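## 4. Setting up the burger station

*Flurnberg Robotics Club build guide. Revised February 18, 2023.*

This section covers the food task only. Arm mounting and homing are in section 3, and if you skipped section 3, go back. The Keskinen planner will happily run on an arm that hasn't been homed, and it won't warn you.

A word on expectations. The Sallell starter kit says a new team can be stacking burgers "in an afternoon." We have been at it since January and would not repeat that to a parent.

1. Wipe down the table and let it dry. Parchment sticks to a damp tray and then tears when the gripper touches it.
2. Set the metal tray in front of the arm, long side toward you.
3. Lay one sheet of parchment in the tray. It doesn't have to be square to the rim, whatever the kit poster shows. We tried taping it flat for 57 runs and saw no difference we'd defend.
4. Fill the three glass containers. Buns go on the left, lettuce and cheese behind the tray, patties and tomato on the right.
5. Fan the cheese so the corners stick up. A flat, tight stack can't be picked one slice at a time by any setting we know of.
6. Overlap the patties and tomato slices in rows. Keep the two rows apart.
7. Put a bun half near the middle of the parchment, cut side up.
8. Check that the gripper cable has slack, then start the run from the laptop. 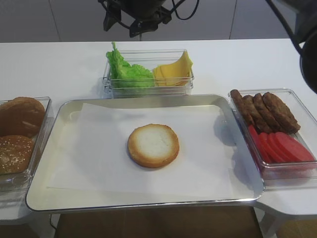 *Figure 4.1. Station with the first bun half on the parchment.*

> **Caution:** Keep hands off the table while the arm is powered. The soft stop in the Vusitz controller is a software button. Use the red switch.

> **Note:** Glass is heavier than the plastic tubs in the kit and slides less. It also confuses some depth cameras. If your picks land high, try a different container before you retrain anything.

### 4.1 Logging a run

Write down every run, including the bad ones. Last year's poster claimed a success rate worked out from 500 runs, but the log held 3,533, and we never did learn how the 500 were chosen. A judge asked. It was a long two minutes.

Count a run as a success only if:

- every layer is on the bun
- each layer is a single piece (two cheese slices is a fail)
- no person touched anything after the start

"It would have worked" goes in the comments column.

### 4.2 Changing the order of layers

The order is set in `layers.txt`, one ingredient per line, bottom first. The planner is advertised as able to work out the order by itself from a spoken request. Leave that feature off for competition. In our tests it put tomato down first more often than we could explain.

Save the file and restart the planner before the next run. Reloading from the menu keeps the old order.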